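Neues aus der Werkstattküche
1. Januar 2024

Ihr Lieben,

ein frohes neues Jahr! Ich sitze mit dem dritten Kaffee am Küchentisch, draußen liegt noch der ganze Böllermüll, und eigentlich wollte ich euch schon vor Weihnachten von den Stühlen erzählen. Dann kamen die Plätzchen dazwischen, dann die Schwiegereltern, dann eine Erkältung. Also jetzt.

Wer im Sommer schon mitgelesen hat, erinnert sich vielleicht: Im Juli habe ich bei einer Haushaltsauflösung vier Küchenstühle mitgenommen, 12 Euro das Stück, Buche, mit Sitzpolstern in einem Grünton, für den mir bis heute kein freundliches Wort eingefallen ist. Die Verkäuferin meinte, die seien von Skelteno, frühe Siebziger. Auf der Unterseite klebte bei zweien tatsächlich noch ein halbes Etikett. Mir war das ziemlich egal, ich fand die Lehnen schön. Die haben so einen leichten Schwung nach hinten, und man sitzt darin erstaunlich lange gut, auch nach dem Essen, wenn alle noch reden und keiner den Tisch abräumen will.

Gewackelt haben sie allerdings alle. Und wie! Beim ersten Abendessen hat sich mein Bruder zurückgelehnt und ist mit einem Knacken stehen geblieben, mit dem Weinglas in der Hand, das ging gerade noch gut. Danach standen die Stühle bis in den Herbst im Flur, und ich bin jeden Morgen mit der Tasche daran hängen geblieben.

Jetzt aber zum Eigentlichen. Ich habe mir für die Stühle einen Platz in der offenen Werkstatt Kumaswood genommen, zwei Samstage hintereinander, und Kheri Barasa hat mir gezeigt, wie man so ein Gestell auseinanderbekommt, ohne die Zapfen zu ruinieren. Ich hätte ja einfach Leim in die Ritzen gedrückt und gehofft. Das darf man wohl nicht mal laut sagen, so wie Kheri geguckt hat. Der alte Leim muss raus, sonst hält der neue nur auf dem alten, und der alte hält eben nicht mehr. Bei meinen Stühlen war es Glutinleim, der wird mit Wärme und Feuchtigkeit weich. Ein feuchter Lappen, ein Föhn, ein bisschen Geduld (meine Schwachstelle), dann vorsichtig mit dem Gummihammer. Unbedingt vorher jedes Teil mit Kreppband beschriften! Ich habe beim ersten Stuhl gedacht, das merke ich mir, und dann lagen da zwei Streben, die fast gleich aussahen und eben nur fast.

Neu verleimt habe ich mit ganz normalem Weißleim, über Nacht in Spanngurten. Vor dem Festziehen stellt man den Stuhl auf eine wirklich ebene Fläche und schaut, ob alle Beine aufliegen. Mein Küchenboden ist so eine Fläche übrigens nicht, das weiß ich jetzt auch. 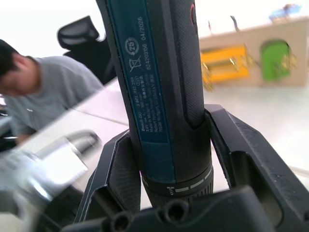

Die Polster waren dann der schöne Teil. Unter dem Grün kam noch ein Stoff zum Vorschein, braun mit Blümchen, und darunter Schaumstoff, der beim Anfassen zu Krümeln wurde. Also alles runter, neuer Schaum in 4 Zentimetern Stärke, ein dünnes Vlies darüber und dann der Bezug. Die Sitzplatten sind von unten an den Rahmen geschraubt, und dafür reicht ein kleiner Akkuschrauber wie der Bosch GO mit seinen 3,6 Volt völlig, zumal man die Schrauben in altem Holz sowieso nicht mit Gewalt anziehen soll. Den Stoff habe ich von Flokska, ein festes Wollgemisch in Senfgelb, und ich bin so verliebt in die Farbe, dass ich vom Rest noch Topflappen genäht habe. Beim Tackern immer von der Mitte jeder Seite nach außen arbeiten, die Ecken kommen ganz zum Schluss. Meine erste Ecke sieht aus wie ein zerknülltes Taschentuch, die steht jetzt zur Wand.

Mit Stoff, Schaum, Leim und Werkstattgebühr habe ich insgesamt 100 Euro ausgegeben, die Stühle selbst nicht mitgerechnet. Günstig ist anders, aber dafür sitzen wir seit Heiligabend alle gerade am Tisch, und mein Bruder hat sich schon wieder zurückgelehnt.

Falls ihr auch so einen Wackelkandidaten zu Hause habt, schreibt mir gern! Im nächsten Brief geht es um die Kommode von Lockyer, die mir meine Tante vermacht hat und deren unterste Schublade sich seit Jahren nicht mehr öffnen lässt. Ich habe keine Ahnung, was drin ist.

Bis bald und kommt gut ins Jahr!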